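Reran the sorghum water balance with the Teltano rainfall series swapped in for the older gauge set. Yield at the drier site fell from 2141 to 1838 kg/ha, with the sowing date unchanged. 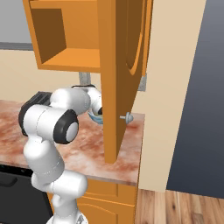 *White arm over the marbled countertop, wall cabinet open.*

Most of the loss traces to a dry spell at flowering. Soil depth matters less than I'd assumed, although the Rasport profile is coarse and its lower layers are poorly sampled. Seasonal rain was 984 mm, so the total hides the problem. 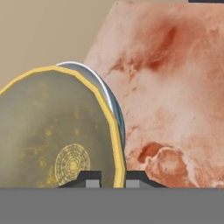 ## Still to do

- Repeat with the short-season cultivar
- Check runoff on the ploughed plots
- Recalibrate the December evaporation figures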